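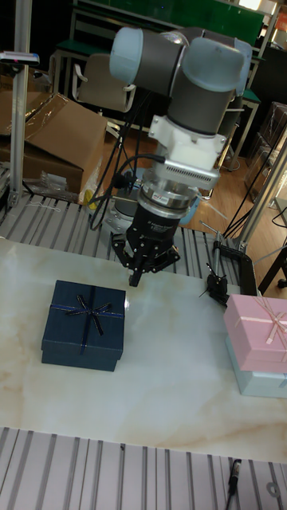

Navy box, lid on, fingers slightly open over the marble top. Stack at the right edge.

Wednesday, Stammont

In at 7:40. Pulled the overnight branch of Jument and rebuilt. The build is clean except for the old warning in the trajectory blender, which I've now ignored for most of August.

Plan for today was the lid task with the new grasp ranking in the loop. Until now Sugden has been handing over one lid pose and one grasp, and Jument took both on trust. The new interface passes a ranked list with a covariance on each pose, and the planner is free to refuse. Darren wrote the message type last week. I had the consumer side half done and finished it before coffee.

First problem was the ribbon. It is dark on a dark lid, so the color channel gives almost nothing, and the depth around the bow is ragged. Sugden fits a plane to the top of the lid, then treats whatever sticks up as noise. The bow sticks up. With the old outlier threshold it was thrown away completely, the grasp center was computed from the four lid edges, and the fingers were sent down as if the surface were flat. With a looser threshold the bow was kept and the plane tilted toward it. Neither is right. I changed the fit to run in two passes: plane from the outer band of the lid only, then a height map of the middle on top of that plane. The approach height now comes from the height map and the tilt comes from the plane. It costs one more pass over the cloud and I could not measure the difference in cycle time.

Second problem was mine. The covariance came in expressed in the camera frame and I was reading it as base frame. Everything ran, the numbers looked plausible, and the refusal logic was rejecting grasps along the wrong axis. Found it by plotting 260 logged poses against their reported uncertainty and seeing the long axis of the ellipses point straight across the table when it should have pointed away from the lens. Added a frame check at the subscriber. It throws now.

After that the ranking made sense. Top-center grasps first, corner grasps well below. Jument took the first candidate nearly every time, as it should with one box in reach and nothing close to it. The pink and pale blue boxes at the right edge are in the collision world as a single static volume with generous padding, so the planner bends the elbow slightly more than it needs to. I'm leaving that alone.

Late morning went to the place phase. The lid goal had been defined as an offset from the detected base, to the right of it, and the offset was too small by about a finger's width. The release pose was being checked against the tray for finger clearance but not for lid clearance, since the lid is attached to the gripper at that point and I had the attached object on the allowed-contact list with the tray. That entry is needed for the first few millimeters of the lift, when lid and base are still nested. It was never removed after the lift. Lid ended up partly on the base, and the planner called it a success. 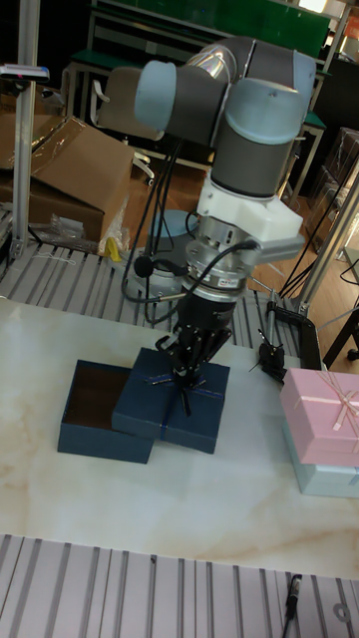 Contact list

The fix is to scope the allowed contact to the lift segment and drop it at the segment boundary. Jument already has hooks at the boundaries, used so far only for velocity scaling. I moved the contact edits into the same hooks. It is about thirty lines, most of them tests. One side effect: replanning from the middle of a lift now has to restore the list from the segment state, and the first version of that didn't. Darren caught it in review. He also wants the segment state serialized so a run can be resumed from a log. Reasonable, but not this week.

Also widened the place offset. It is a parameter now, in the task file with the others.

Afternoon

Switched to gripper closing. The Sternen driver reports finger position at a fixed rate and current at a lower one, and the contact detector was mixing the two without aligning timestamps. So the detector compared fresh positions with stale currents and declared contact late. On a rigid lid this hardly matters. Over a bow it does, as the ribbon gives before the board does, and the first rise in current is small.

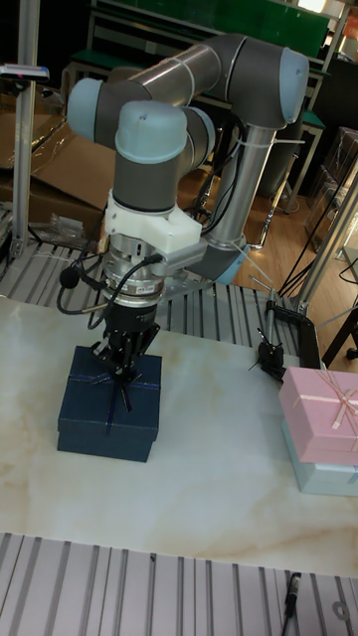
I interpolate the current onto the position timestamps, which adds one sample of delay and removes the jitter. Then a two-stage close: fast to the predicted width, slow until the filtered current has been above threshold for 6 samples in a row. Tried shorter windows and got false contacts from the deceleration step between the stages. Could be modeled and subtracted. For now the window is enough.

The wrist cables show up in the self-filter as a moving cluster left of the gripper. The filter masks them with a fixed cylinder, which is too small when the wrist turns. Some of the cable points leak into the height map and appear as a ridge at the lid's left edge. I made the cylinder larger, knowing that it also hides real points there. A proper mask would follow wrist angle. Filed as issue 944, assigned to me.

Replayed the morning's logs against the afternoon build. No refusals that I would disagree with. One case where the top two candidates are almost tied and the ranking flips between frames, so the approach target hops sideways by a few millimeters. Needs hysteresis: keep the current candidate unless the new one beats it by a margin. I don't want to pick the margin by feel. Darren suggests tying it to the covariance, and now that the frames are right that is possible.

Left open:
- hysteresis on candidate selection
- issue 944, wrist mask
- restore test for replanning mid-lift, passes locally, hangs on the build server
- rename "place_ok" to something that doesn't claim so much

Merged the contact list change at 5:15. Held back the gripper change until the driver side has the same timestamps. Emailed Sternen about the rate mismatch and attached the plot.

Back to top | Contact: Darren Naylor, Stammont | Text and pictures © the Jument notebook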